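June
Karthik Wanigasekara

I promised to write something when I finish my trial of Cuvari, the simulation package for robot arms from Vivura. The trial is finished, so I write it here in small pieces. I paid for the licence myself and they have not seen this before you.

Who I am for this review: I teach evening classes in automation, and in the daytime I programme arms for a small packing company. I am not a researcher. I wanted a tool where I can try a pick task at home before I touch the real cell.

Installation first. The download is big and my connection is slow, so I left it running overnight. In the morning one library was missing. The error message gave the name of the library and the command to repair it. I wish that more software did this.

The starter kit has 19 ready scenes. They are grouped by task: picking, stacking, pushing, inserting. You choose an arm, a gripper and a room, and it builds the rest. My students understood this menu without my help.

I know that some people will ask about price. The single seat is monthly and you can stop when you want. The classroom licence has 8 seats and you pay for the whole year. For a small school this is difficult, and I have written to them to say so. They answered politely but the price is the same.

Now the physics. A box that slides on a table slows down in a way I believe. A ball is harder. With the default settings it rolled too long, as if the table was made of ice. There is a value called rolling friction, hidden under "Advanced", and after I increased it the ball behaved much better.

I think this value should be on the first page. A beginner will see the ball roll away and will think that his own programme is wrong. I lost one evening like this.

The grippers are good. You can close them by position or by force. When I closed by force on a thin object, it sometimes jumped out sideways. With a smaller time step it jumped less, but then everything is slower, and on my old laptop it is much slower.

A question from a colleague: can you use it to train a policy, or only to play? You can train. I ran 3,000 attempts of a simple reach and grasp over a weekend. The program did not crash, and it saved a record of each attempt that I could open in a spreadsheet.

The records have good names and the time of each step. What they do not have is the reason for failure. It writes only "0". Was the object dropped, or never touched? You must watch the replay to know it. With so many attempts this is not possible, so I wrote a small script that looks at the height of the object.

If somebody wants the script, please ask me. It is 47 lines and not beautiful.

About the documentation. The first chapters are clear and have short sentences, which I appreciate as a person who reads English slowly. The chapter about cameras seems to be written by somebody else, in a hurry. Two parameters have the same description, and it is correct for only one of them.

Support: I wrote to them four times. Three answers came on the same day, from a person called Begum, who knew the product very well. The fourth message, about the camera chapter, has no answer yet.

Then the rooms. This is the part that I did not expect to like. You can put your table in a plain grey space or in one of the detailed backgrounds, for example a kitchen, a garage or an old factory. I thought it was only decoration.

But if you train with a camera, the background matters a lot. My first policy was trained in the grey space. When I changed to the factory background, it missed objects that it had found easily before. After I mixed the rooms in training, the results became more steady. 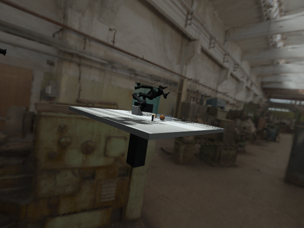 Karthik Wanigasekara
Automation instructor and cell programmer

The old factory room, with the black arm stretched out over the white table. My favourite test objects are on it: the thin black cylinder and the little orange ball. The old machines behind are soft and blurred, and the things on the table stay sharp.

Please look at the pedestal also. It stops in the air above the floor. For the calculation this changes nothing, because the table is fixed in its place. For a lesson it is a little unlucky, as it is the first thing that students will want to discuss.

I found a "platform height" slider later. It moves the table and the arm together, but in my version it does not make the pedestal longer. I reported it.

The shadow is useful. It comes from the arm and falls on the table, with a broken shape, and it gives a camera policy one more thing to be confused by. I keep shadows on for training and switch them off only when I need a clean drawing for a handout.

Comparison with Zumau, which I used last year: Zumau starts faster and its menu is simpler, but the rooms are poor and the gripper has no force mode. If you only need to check reach and collisions, stay with Zumau and save your money.

If you need contact and cameras, I would take Cuvari. I will keep the single seat for the summer. For my class I still wait for a smaller licence.

Somebody asked if it runs without a graphics card. It runs, but with the detailed rooms it is not pleasant. Use the grey space and close your browser.

Next I want to try the inserting scenes, a peg into a hole. I will post the settings when I have some that work.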